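Let Cutville vote, then worry about the lawyers

I signed the Pirell Creek petition on the hood of my car in October, in the rain, with a pen that barely worked. So did 2625 other people. Now council wants to toss the whole thing before a single ballot gets printed.

The reason? Setbacks. The petition asks for a 95 metre buffer between new gravel pits and the creek. Council's lawyer says that's a provincial matter. Maybe it is. Maybe part of it is. Hard to say, when the legal opinion is still locked in a drawer at town hall and none of us who paid for it can read it.

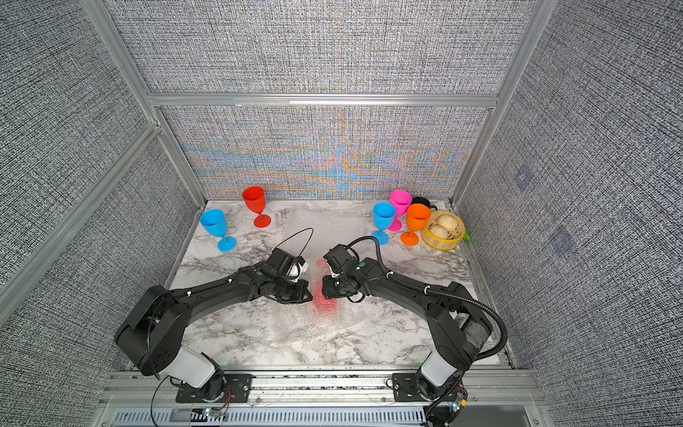
What the petition asks for

Not much, really. A buffer. A public hearing before any pit gets bigger. Truck routes kept off Weerakoon Road when the school buses are running. I've read it four times and I can't find the scary bit.

Councillor Karthik Paul calls it "an overreach with good manners." Cute line. But he voted for a noise bylaw last spring that had the same sort of legal cloud over it, and that one sailed through before lunch. Where was the overreach then?
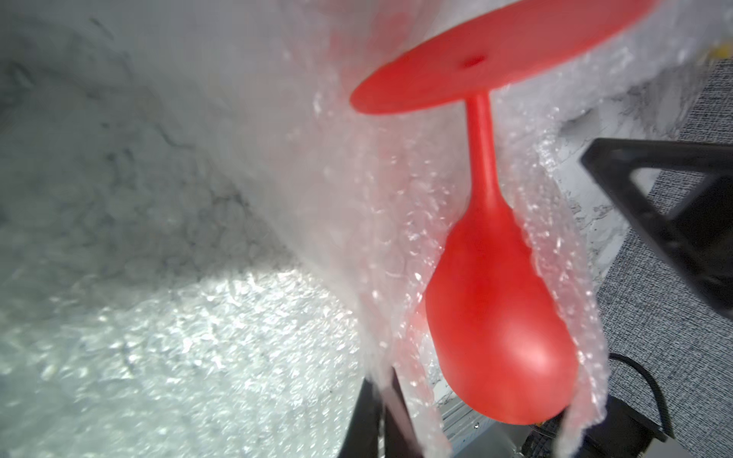 Rokeya Bhattacharjee

To be fair to the other side, and I do try. Zundesell employs people here. My neighbour drives for them. The company says the buffer would close off the east end of its pit, and I beleive that. It's a real cost and anyone who shrugs at it hasn't had to look for work in this valley.

So argue it. Put it on a flyer. Knock on my door, I'll make tea. That's what a campaign is for. Going to a judge first so the argument never happens is a different thing, and it leaves a bad taste even with people who would of voted no.
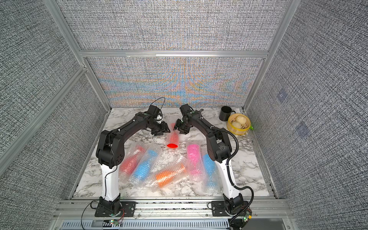
The timing stinks

Council had the draft wording since before summer. Clerk checked it, stamped it, handed back the forms. Not a peep about jurisdiction. Then the signatures came in, 531 over the line, and all of a sudden there's a problem so serious it needs a closed meeting at 4 in the afternoon, when most people are at work.

If the wording was bad, say so in June. We'd have fixed it. A screening step at the front end would cost the town next to nothing, and other places manage it fine.

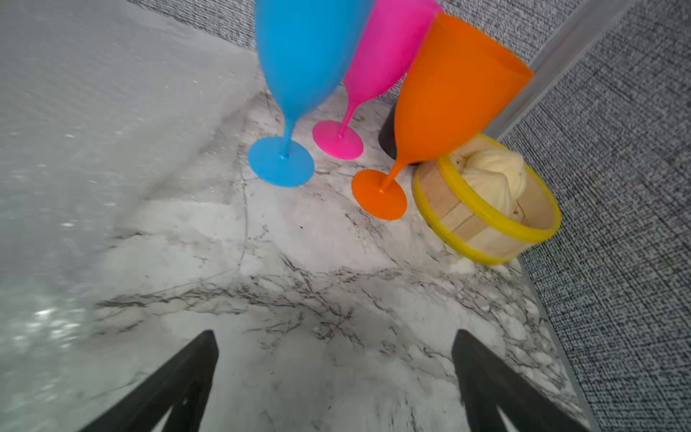
Two dark, tapered fingers over a marble-patterned tabletop.

My ask is small. Release the legal opinion. Hold the vote. If a court later strikes out the setback part, fine, keep the hearing and the truck routes, which no one has said a word against. Council meets again at 7. Bring a chair, they always run short.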